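How to untangle the jewelry you own before buying more of it

Start with a cloth you don't mind looking at for an hour. A patterned one is fine until you drop an earring back on it, at which point you'll wish you had listened to someone. Spread it over something flat beside the bed and tip the whole drawer out.

Pull the bangles first. They never tangle with anything and only pretend to be involved. Beaded bracelets go next, then pearls, which get a dish of their own. Coil them. Silver scratches pearls, and pearls hold a grudge.

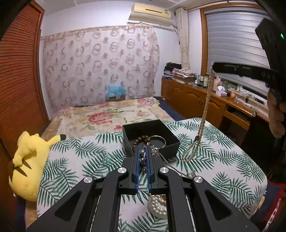

Varerska Mending & Tidying Club

An open black box takes the sturdy pieces: wooden beads on one side, the bangle leaning against the other. Silver with dangling parts goes in last, one piece at a time, held by the links and never by the charms.

Cords are the real enemy. If one is trailing over the front of the box, leave it there until you find both ends. Pulling makes a 2-minute knot into a November project. A pin and a drop of baby oil will loosen most chain knots; Rezaul Bhuiyan swears by cornstarch, and his carpet shows it.

Anything with a long loop, like a braided necklace, gets hung up. A nail will do.

Keep a saucer for orphans. After 4 months, let them go.

Page by Yiğit Toprak. Next: the sock drawer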